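Talk notes: what our robotics club did with its evenings
Medstead schools and clubs meet-up, 13 February 2024

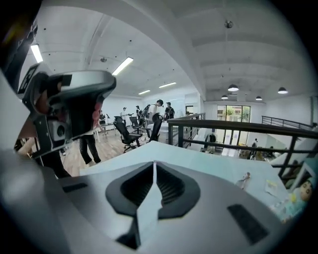
Why bother with grippers you hold in your hand when the whole point of a robot club is robots? That was a parent at our open evening, and I've pinched it for my opening because it's a fair thing to ask. (Pause. Ask the room who has run a club project that got finished. Laugh with them, go on.)

So, my answer. Didance started in November as a student project. The idea was that the students would teach a robot arm to tidy a desk by showing it how, with hand-held grippers and a camera. You do the job yourself, you record it, and you do it again until you're sick of it. I thought they'd hate the again part. Some did!

Say a bit about the space - we meet upstairs, open plan, railing along one side. Great for light, terrible for noise. If two teams are talking at once I can't hear either of them, and I've got a loud voice.

Teams next. I split the club into 5 teams and gave each one the same task: pick up small stuff from a table and put it where it belongs. Same task, same rules, and they all did it differently. Mamik went slowly and talked the whole way through. Tekleab raced. I'll be honest, I had my money on Mamik, and I said so out loud, which a club leader shouldn't do.

The target was 50 good recordings per team. Explain "good" here, people always ask: you can see the thing being picked up, you can see it being put down, and your mate's elbow isn't in the way. My first go at that rule ran to a full page and they ignored it. The second one fitted on a sticky note.

Things that went wrong (keep this bit quick, I ramble):
Charging. We'd turn up to flat batteries, every week, until one of the students made a rota.
File names. Please sort out file names first. We had a whole folder called "new new final" and it took me an evening at home with a pot of tea to work out whose it was.
Turns. The keen ones hang on to the gripper and the shy ones end up holding the clipboard. We went to 5 minutes each on a kitchen timer. There was moaning for a week and then it was just how we did things.

Story about Tekleab. They got to their target first, checked their recordings and threw out loads, as they'd moved so fast you couldn't tell what was going on. I expected sulking. They came back the next session with a metronome app and did the lot again in time to it. It's still ticking in my head.

How it ended up, as of now: after 8 sessions, three teams have enough to train on and the other two are getting there. The arm can pick up a pen. It can't always let go of the pen. We're working on it and I won't promise a date.

If there's time, do the bit about cost and where to get spare rubber pads. If not, skip to the sign-up sheet.

Questions. Remember to repeat each one back for people at the far end, I forgot last year and got told off.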